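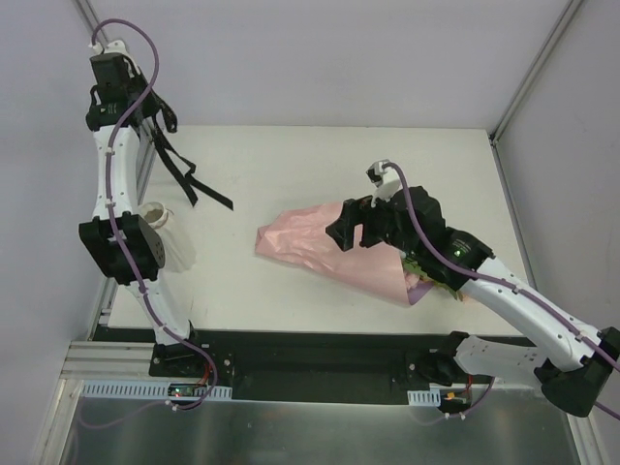

Bouquet Wrapper and Packing Assistant, Part-Time

Dellari Flowers is hiring two people to wrap and pack hand-tied bouquets at our Sugiyama Street workroom. The job is part-time to start, with more hours in December for anyone who wants them.

About the work

We sell wrapped bouquets to grocery stores, offices and walk-in customers. The stems come to the wrapping table already cut and grouped. Your job is to wrap them in paper, secure them, label them and pack them upright for the driver. Most of our everyday bouquets go out in pink paper with some leaf showing. Holiday orders use other colors and take longer.

A typical morning is 100 bouquets shared between the people on the table. You are not expected to reach that pace in your first weeks. New staff begin with single-variety bunches and move on to mixed bouquets when their wraps hold together in the bucket.

What you will do

Check stems for broken heads and yellow leaves before wrapping
Cut paper to length and wrap each bouquet so that the stems are covered but not crushed
Tie or tape the paper at the narrow end
Attach the correct store label and flower food packet
Pack finished bouquets in buckets or boxes by delivery route
Wipe down the tables and take out paper, plastic and leaf waste at the end of the shift
Help unload stem deliveries twice a week

What we are looking for

You need steady hands and enough patience to do the same thing well many times in a row. Experience in a flower shop is useful, and so is experience in gift wrapping, bakery packing or produce. We have hired from all of these. If you have done none of them, apply anyway and tell us about other work you have done with your hands.

You should be able to stand for most of a shift and lift a full bucket of water and stems. The workroom is kept cool for the flowers, so people usually wear a sweater or a vest under the apron. If you have a pollen or latex allergy, please mention it when you apply so we can talk about gloves and which flowers you would be handling.

You need to be able to read order sheets in English. Thai and Japanese are also spoken in the workroom.

Hours and pay

Shifts start at 6 a.m. and end at 11 a.m., four mornings a week. Schedules are posted two weeks ahead. You can trade shifts with another wrapper as long as the supervisor knows by the afternoon before.

Pay is hourly and starts on your first training shift. We will give you the rate when we call, before you come in for a trial. Aprons, gloves and snips are provided. Wear closed shoes with a good sole — the floor near the sinks gets wet. Staff can take home unsold bouquets at the end of the shift.

Training and trial shift

Everyone we interview is invited to a paid two-hour trial. You will wrap a few simple bunches alongside Rungnapa Duangkaew, who runs the wrapping table and trains all new staff. She will show you our fold first. Other shops do it differently, and we ask everyone to use ours so that the bouquets match on the shelf.

How to apply

Bring or mail a short letter to the workroom at 104 Sugiyama Street. A resume is fine but not required. In your letter, please include:

Your name and a phone number where we can reach you in the afternoon
The mornings you can work
Any past work with flowers, food packing or wrapping
Whether you would like extra shifts in December

Address it to Minoru Shibata, Workroom Manager. If you drop it off in person, use the side door and come after 11 a.m., when the morning orders are out.

Applications close August 24, 2019. We will call everyone who applies, including those we do not invite for a trial. The street has no parking before 8 a.m. — the 71 bus stops at the corner, and there is a bike rack by the side door.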